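**Gripper keeps losing cloth at the fold. Pads or force?**

Hyun-seo Kong

I'm building a small two-finger gripper arm in my garage to pick up clothes and drop them in a bin. T-shirts work. Anything with a thick hem slides out on the lift. I run the servo at 100 percent and the pads are bare printed plastic. Out of 189 tries on heavy fabric I got 16 clean lifts. Should I buy a stronger servo?

**Trasard**

More torque. I had the same thing with a Wosetti servo, swapped it, fine now.

**Roswitha Stöcker**

I'd leave the servo alone for now. Running it flat out will cook it. Glue some thin rubber to the pads first and let it cure overnight. Then look at where you grip. Close on the step where the layers meet, with a pad on each side, and lift slowly for the first 6 cm. 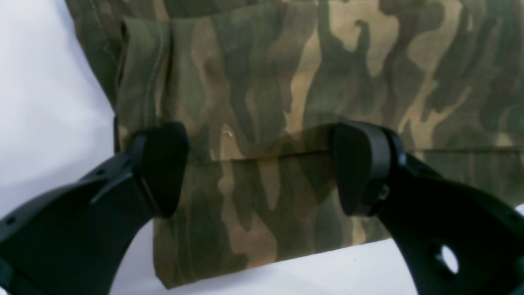 *Muneck Shared Workshop, Robotics Group*

Our pads are black with rounded corners, set level with each other at the fold on a camo piece. Watch for stitching under one pad only. The thick side takes all the pressure and the other side slips. If that happens, shift the grip sideways and try again before you change any parts.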